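Aug 13, 2018

Talton owners' newsletter: the Hapeta estate after a summer of loan cars

Members who came to the spring meeting will remember that we asked for someone to live with the new Hapeta estate for longer than a dealer test drive allows. Debora Monti and Ashwin Lobo put their names down, and between them they have had the car for 38 days. Debora used it for the school run and a camping trip, Ashwin for his commute to Udlow and back. These are their notes, put into one piece by Ubaldo Bassi.

The car was the middle trim with the 137 horsepower petrol engine and the six-speed manual gearbox. A 162 horsepower version is on the price list as well, but only with the automatic, and the dealer had none to lend. Ashwin has driven that one briefly and says the extra power shows mainly on long hills with people in the back. On the flat he would not pay more for it.

From cold the engine is quiet. It gets coarse above four thousand revs, which you will reach when joining a dual carriageway and not much otherwise. The clutch is light and bites high. Both drivers stalled it on the first day and neither has since. The gear lever has a long throw and reverse is over to the left with a collar to lift, the same as on the old model.

Ride comfort is better than on the outgoing car. The smaller wheels help here, and Debora would advise anyone ordering to leave the larger ones alone. The road between Udlow and the reservoir is in poor condition at the moment and the old estate used to thump over the patches. The new one rounds them off. There is some float over crests at speed when the boot is full, and it leans more than Ashwin would like on roundabouts. The steering is light at parking speeds and weights up a little after that.

Front seats are good. They have a proper range of height adjustment, and the lumbar support is a wheel at the side of the cushion. The rear bench is flat and rather short in the squab, so tall adults will feel it under the thighs after an hour. There are two sets of child seat anchor points, on the outer seats, with plastic covers that clip off. Keep the covers somewhere safe. Debora has lost one already.

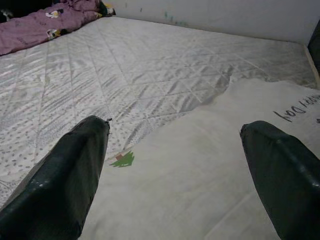 Boot space is the reason most of our members look at an estate in the first place, and the Hapeta does well. The rear seats fold in two sections from levers just inside the tailgate. They do not lie fully flat, and the backs finish at a slight slope with a step of a few centimetres where they meet the boot floor. For furniture and bicycles this is of no importance. For sleeping in the car it is, and Debora spent two nights in the back on her camping trip. Folded blankets did a fair job of filling the step, but what you want on top is something with a bit of padding, and a white quilted mattress like the one in the photograph would be kinder to the back than the roll mat she took. Measure between the wheel arches before you buy anything, as that is the narrowest point and the opening at the tailgate is wider. A mattress cut for the opening will ride up at the sides.

The tailgate itself is manual on this trim. It is heavy to start and then rises by itself, and it stops high enough for Ashwin to stand under. Shorter members may want to try the pull strap before signing. The load cover slides into a slot under the boot floor when not in use. This is a real improvement on the old car, where it had to be left in the garage.

The screen in the centre of the dashboard runs the Fluva system. It takes a while to wake up in the morning and the radio comes on before the map does. Once going, it is clear to read and the menus are sensible. The heater still has its own knobs, and long may that last. Phone pairing worked first time for Debora and on the third attempt for Ashwin, who has an older handset. The voice control could not be persuaded to find Udlow at all.

Fuel use will depend on how you drive. Over the whole loan the trip computer showed a little less than the brochure promises, and Debora's motorway driving was thirstier than Ashwin's commute. Neither of them checked it against the pump.

Faults were few. The passenger door mirror was slow to fold on two mornings, and there was a rattle from behind the glovebox that went away when the handbook was taken out. The dealer has been told about the mirror.

Would they buy one? Debora would, in this trim and with the small wheels. Ashwin is keeping his old estate for another year and wants to see what the used ones fetch.

The car goes back to the dealer at the end of the month. Before that, Nilton Benavides will have it at the car park behind the Talton hall for any member who wants to sit in it, try the seats or load a pushchair. Test drives are a matter for the dealer and cannot be done on our insurance. The same goes for towing, as the loan car has no tow bar fitted.

In September we start on small hatchbacks. We have nine owners signed up to write about their own cars and could take a few more, especially anyone with an automatic. Please send your name, the model and its year to Liliana Lo Presti, who is putting the list together.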